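Work with us > Current vacancies > Data collection > Demonstration operators

Print this page | E-mail this vacancy

Demonstration operators (2 posts), Tellstead

Rallow, Kelthorpe site
Fixed term, starting February
Posted Dec 17, 2024

Do you own two hands? Are you willing to put a book down, pick it up again, and put it down slightly to the left, for most of a working day, and still be civil at the end of it? We may have a job for you.

Rallow teaches robot arms to do small household and office tasks. The arms learn by example, and the examples have to come from someone. At Tellstead they come from our operators, who hold a gripper in each hand and do the task themselves while the kit records how they moved. The learning system then studies the recordings and tries to do likewise. When it does badly we collect more recordings. It does badly fairly often, so the work is steady.

We have 1,373 usable demonstrations so far. Of these, 633 involve books, a subject on which the system now holds opinions. Another 442 involve cups. The rest are a mixed bag, and the two people we take on will spend most of their time making the bag bigger and rather less mixed.

What you would be doing

You'll work through a task sheet at a table. A typical sheet asks for one object, a starting position, a finishing position and a number of repeats. You reset the object between takes, vary it where the sheet says to vary it, and resist varying it where the sheet doesn't. Creative people find this second part hard.

You'll also label your own takes before you go home. There are three labels: good, bad and odd. We are fond of "odd" and would like it used sparingly. A fumble followed by a recovery is usually good, by the way. A robot that has only ever seen perfection has no idea what to do when the book slides away from it.

Some afternoons you'll sit with the training team and watch the arm attempt what you showed it in the morning. It picks up habits. If you dither before closing your fingers, it will dither too, with great sincerity.

What we're looking for

- Patience of a kind that friends have remarked on
- Comfortable standing for up to an hour at a stretch (we break after that, and there is a kettle)
- Use of both hands together; left-handed applicants very welcome, as the present data leans heavily to the right
- Legible notes
- No degree, coding or robotics needed. If you have them, fine, but they won't help with the book

Seated work can be arranged and the table height changed. Please say on the form what would suit you and we'll set the station up before your trial session.

Sleeves should be close-fitting. Jewellery is up to you as long as it stays clear of the grippers' jaws. The markers on the grippers must stay in good order, so hand cream is for after the shift.
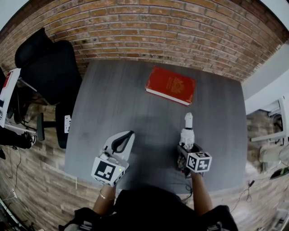
"Will I be training the thing that takes my job?" was the question Khattak put to us at the last open afternoon, adding that the pay would need to reflect it. Fair enough. The job in this case is moving a book about a table, and we'd be delighted to see a machine take it. We are some way off. Khattak also wanted to know whether operators get to choose the book. They do not, though suggestions are read.

Terms

Both posts are part time, mornings or afternoons by agreement, paid hourly, with training and breaks paid at the same rate. We record the movement of the grippers and the view of the work area. Your voice isn't kept, so mutter as you please. You'll be asked to sign a consent form and given a proper chance to read it first.

How to apply

Fill in the short form on our vacancies page, or write to the Kelthorpe site office marking your letter "Operators, Tellstead". Tell us about the most repetitive thing you have ever done and whether you'd do it again. A page is plenty. Shortlisted applicants come in for a paid trial session with one object and two grippers.

Other vacancies

Take reviewer, Kelthorpe (part time)
Workshop technician, grippers and fixtures
Call for participants: kitchen tasks at home
Site administrator, Tellstead
Closed: Summer placement, training team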